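Piltcombe Recipe Card Transcripts
README, last edited 9/18/14 by Lucian Preda

What you get

2,932 handwritten recipe cards typed up as plain text, one card per line, tab between fields. The fields are card_id, title, body, year and source_box. The cards came out of 17 boxes bought at estate sales in and near Piltcombe.

What I don't trust

The year column. Most of it was guessed from ink and paper by whoever was typing, and I have seen the same card dated two ways. Treat it as blank unless the body has a date in it.

The titles are not much better. "Mother's Cake" is on 104 cards and I doubt any two of them are the same cake.

Korkix, the spelling fixer we ran in June, was supposed to leave measurements alone. It didn't. It turned "tsp" into "tbsp" in box 8, and I only found out when I read a biscuit recipe that would have been mostly baking soda. Box 8 has been retyped by hand. I have not checked the other boxes as closely as I'd like.

Claims I would not make from this

The Pliltolano release of the same cards says they show "how the region ate." They show what people wrote down and kept, mostly desserts. If you want to know about weekday suppers, look somewhere else.

License

Use it freely, keep this file with it, and send corrections with the card_id.

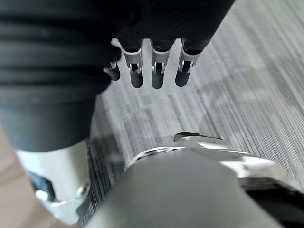
Corrections without a card_id get skipped.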